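How to Read a Credit Rating Change Before You Buy a Bond

4 min read

A rating change is easy to misread if you only see the headline. The steps below cover what to look at, in what order, when an agency moves the rating on a company whose bonds you own or are thinking of buying. You need the agency's press release, the bond's prospectus and a recent price.

1. Find out which rating moved

Most large borrowers carry more than one rating. There is usually an issuer rating, which covers the company as a whole, and separate ratings on each class of debt. Senior unsecured, subordinated and preferred can all sit at different levels. Match the name in the press release to the name on the front page of your prospectus. If they don't match, the change may not apply to your bond.

2. Count the notches

A notch is one step on the scale, such as BBB to BBB+. A move of 2 notches in one go is less common and normally comes with a longer explanation. Read all of it. Check as well whether the move crosses the line between BBB- and BB+. Many funds can't hold debt below that line, so a bond that crosses it can see forced selling.

3. Read the outlook

The outlook is positive, stable or negative. It tells you which way the agency is leaning over the next year or two. An upgrade with a stable outlook usually means the agency has finished for now. A "watch" listing is more urgent and is often tied to a pending merger or sale.

4. Look for the reason

Agencies sometimes change their method and re-rate a whole industry at once. The company may not have changed at all. Search the release for the words "methodology" or "criteria." If you find them near the top, compare your bond with others in the same group before doing anything.

5. Check the price

Write down the yield and subtract the yield on a Treasury of the same maturity. The result is the spread. Do this for the day before the change and the day after. If the spread barely moved, the market had already priced it in. Tanveer Khokhar, who checked this guide, keeps the figures in a two-column sheet and adds a line each August when he reviews his holdings.

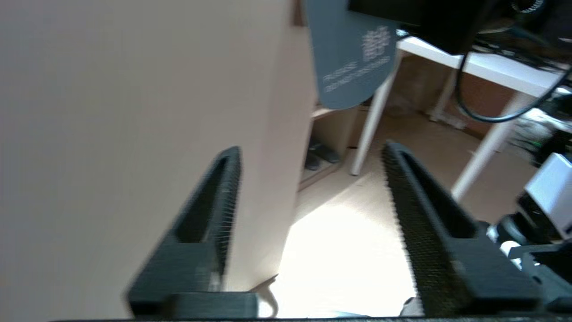 FIXED INCOME BASICS

6. Check the coupon terms

Some bonds have a step-up clause that raises the coupon after a downgrade and lowers it again after an upgrade. Look in the prospectus under "Interest Rate Adjustment." The clause will name the agencies that count.

7. Decide and note it down

Hold, sell or buy more, and write one sentence saying why. Keep the note with your trade confirmations.

Gwenllian Craddock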